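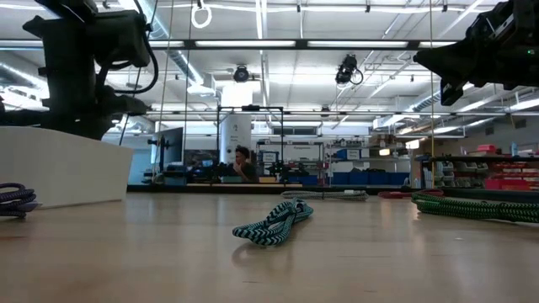

Zukbridge Campus | Travel and Parking Team

Home News Getting here Parking Contact

Travel survey results and what changes this winter
October 2025
By Hipólito Lucero
8 comments

Thank you to everyone who filled in the travel survey in June. We had 1165 replies, more than in any earlier year, and it has taken us most of the summer to read the written comments. The full tables are on the Getting here page. What follows is a short account of the main points and the changes we can make before the new year.

The bus came up more than anything else. People who live on the Sostorach side of town are mostly content with the morning service and mostly unhappy with the evening one. The complaint is the same on nearly every form: the last direct bus leaves before the late shift has finished, and the next one goes by way of the hospital and the retail park before it turns back towards the station. Several people said they drive in only on the days when they know they will be late home.

We have spoken to Zirkau Coaches, who run the Puma shuttle between the campus and the station, and they have agreed to a later evening run during term. It will leave from the lower stop, outside the post room, and will call at the station only. Staff passes will be valid. If you have a monthly ticket you don't need to do anything. If you buy single tickets, please have your card ready, as drivers no longer take cash.

A later run on the Sostorach route is harder. That service is paid for by the county and the timetable is fixed until the spring. We have sent the county a summary of your comments and asked for a meeting.

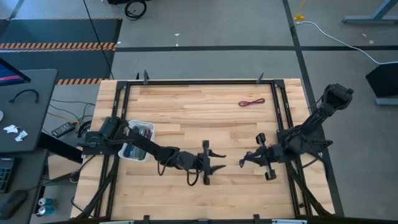
Cycling was the second subject. Around 390 people said they cycle at least one day a week in dry weather, and a good number of those said they stop in the autumn. Dark mornings were one reason, but the state of the path along the canal was mentioned more often. It floods below the footbridge after heavy rain and the leaves are not cleared until well into the winter. The path doesn't belong to us. We report the flooding each time it happens and will go on doing so, and you can report it too, using the form on the council's website. The more reports they have, the better.

What we can change is at this end of the journey. The covered racks behind the east building are being moved nearer to the main entrance, where there is already lighting. The old racks will stay open until the new ones are ready. Any bicycle left in the old racks after that will be tagged, and after a month it will be taken to the store by the gatehouse. Please check that yours isn't one of them. We still have two from last year's clear-out, a blue folding one and a child's bicycle with a basket, and would like to return them.

The drying room has a new heater. Several of you asked for more hooks and these have been ordered. Lockers are still given out by the year. If you have one and no longer use it, please hand the key in at reception, as there is a waiting list.

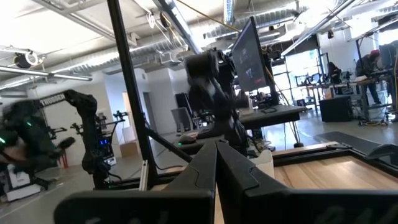
Car parking produced the longest comments and the least agreement. Some people would like the permit price to go down, others would like it to go up so that spaces are easier to find. For now the price stays as it is. Permits for the top car park will be checked more often from November, mainly in the mornings, and the visitor bays are for visitors only. If you are expecting someone, please book a bay for them the day before.

We have also arranged overflow parking at the sports ground for open days and other busy dates. It is 500 metres from the main entrance by the back lane. The lane has no pavement for part of the way, so please walk on the right and wear something bright after dark – the hedge is high and drivers come round the bend quickly.

Lift sharing has been quiet for a while. The old noticeboard in the corridor has been taken down and the list is now kept online. You put in the area you travel from and your usual hours, and you are sent the contact details of anyone who matches. People coming from the villages to the north have the most luck with it. Those coming from town less so, as most of them are within reach of a bus.

A few smaller things. The pedestrian gate on the south side now locks in the evening at the same time as the main building, so if you are leaving late please go round by the gatehouse. The bus shelter at the upper stop is waiting for a new pane, which has been on order since the summer. Printed timetables for the shuttle are at reception and in the canteen.

Questions about permits should go to the parking desk and everything else to me. The next survey will be sent out in the spring and will be shorter.

Share this item
Previous Next Back to news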